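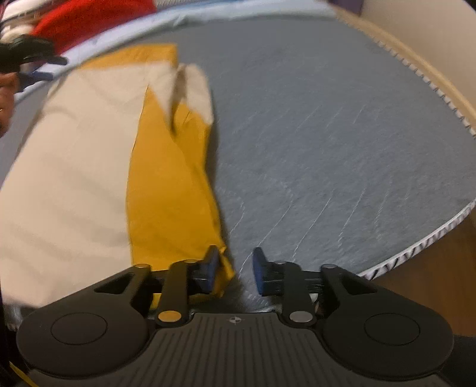 Equipment shop notebook, August
The five-man sled, second go at it

Started a little after 6:30 this morning while the building was still quiet, and I'm writing this up over lunch before I forget which bolt went where. Anybody picking this up after me, please read the part on the pivot bushings before you take the pads off, and save yourself the bad hour I had.

Quick background for those who missed camp week. The big Zellard sled at the Kleinschmidt practice field has been pulling to the left. The offensive line coaches noticed it first, and they were polite about it for a few days and then a good deal less polite. When all five linemen hit it together it would go straight for a few yards and then swing around like a shopping cart with a bad wheel. They blamed the left tackle for a while, poor kid. He's strong, but he isn't that strong, and I had him come down and lean on the pad by himself so he could feel how sloppy it was. I think that cheered him up a good bit.

What I tried first (didn't work)

I shimmed the left skid, on the theory that the field has a crown and we were just sliding downhill. We dragged it to the flat end by the kicking nets and it pulled left there too. So much for the crown. Took the shim back out and it's in the coffee can if anybody wants it.

Then I swapped the left and right end pads, thinking one had gone soft. The pull stayed on the left. In fairness to the pads, they're in nicer shape than I expected after two seasons outdoors, and the stitching is holding up well everywhere but the bottom corner of the center one. I put a row of heavy thread through that corner with the curved needle while I had it on the bench. It won't win any ribbons.

What it was

The bushings on the left outside arm were worn egg-shaped. Each arm rides on a pin that goes through two bushings, and with the pad off you could take hold of the arm and wag it sideways like a dog's tail. The right outside arm had a little play, nothing to worry over yet. The three in the middle were snug. My guess is the left end takes the worst of it in the one-man drill, where the whole group lines up and hits the same end pad over and over, and it's always that end pad because it's the one closest to the water.

I've asked the coaches if they could alternate ends for the one-man drill. They said sure, in the tone people use when they say sure.

Taking it apart

Do the springs before the pads. I did the pads before the springs, and the arm came up at me with some feeling behind it. Nothing hurt but my pride, and the lid of my thermos, which is dented now. So: back the adjusting nut off until the spring rattles, lift the spring out, and only then go after the pad bolts.

There are 11 bolts to an arm once you count the two little ones hiding under the rubber boot. I missed those the first time and spent a while prying on something that was still fastened. The pad bolts are all the same length and can go in one tray. The pivot bolts aren't, and the longer one goes on the outboard side. I scratched an L on the head of it.

The old pin wouldn't come out with a hammer and a drift. I soaked it in penetrating oil, went and laced up some shoulder pads for the freshmen, came back, and it moved on the third hit. Patience would have gotten me there sooner, I expect, as my father used to tell me over the lawnmower.

Bushings and springs

Replacement bushings are the bronze ones from Kerkari. They come a hair oversized on the outside and need to be pressed in straight. I used the arbor press with a socket behind them as a pusher, and kept a square against the arm so I didn't cock one. The first went in sweetly. The second went in crooked and had to come back out and be started over. Put them in the freezer beforehand next time (the shop freezer please, the training room one is for ice bags, and they've spoken to me about it before).

Grease: used the Gisus tube from the red cabinet. It's sticky, ugly stuff and it gets on everything, but it was still on the pins of the two-man sled when I opened that one up in spring, and I can't say the same for what we used previously. One good pump at each fitting until you see it come out by the washer, then wipe. If you don't wipe, it ends up on the practice jerseys, and then laundry comes looking for me.

While I was in there I compared the springs against each other. The left outside spring stands a touch shorter than the rest when it's out of the sled, so it has taken a set. I traded it with the center one for now, where a weak spring at least pushes back evenly, and put a new one on the list.

Trying it out

Bogdan Enache came over from the weight room after his morning group and helped me load the platform, and I owe him a lunch for that. We put 380 pounds of plates on it, strapped down properly with the ratchet straps after a short talk about the time we didn't strap them down. Then the two of us pushed from the outside pads, he on the left and I on the right. That's hardly a fair match, so we switched sides and pushed again. With Bogdan on the left it drifted right, and with Bogdan on the right it drifted left, and I've never been so happy to be outpushed by anybody. That tells me the sled is close to even and the rest is just Bogdan.

We did it over with the tractor and a tow strap hooked to the center to take the two of us out of it. Over the 16 yards between the cone and the fence line it tracked straight enough that I couldn't see the drift by eye. I'd like a real string line on it before I brag.

Arm play, left outside: none I can feel by hand. Right outside: same small wiggle as before, left alone on purpose so I'm not changing two things at once.

Still to do

String line test on the flat end, before the line group gets it back.

Order one spring, and a set of bushings for the right arm while we're at it. They'll be wanted by midseason.

Touch up the paint on the left skid where the shim rubbed.

Find out who has the big snap ring pliers. I'm not mad, I just want them home.

Write the spring-first business on a tag and wire it to the frame. I keep meaning to do this with every piece of equipment we own, and then practice starts and somebody's chin strap breaks.

Afternoon, 3:40

Coaches came by early and wanted to see it go, so the string line had to wait. The full line hit it on the whistle and it went out straight, or as straight as five excited people can make anything go. The left tackle looked back at me over his shoulder with a great big grin. Second group was a little crooked but they were crooked at the hips before they ever got to the pad, and the coach was already telling them so.

Some squeak from the center arm on the return. Will grease it in the morning.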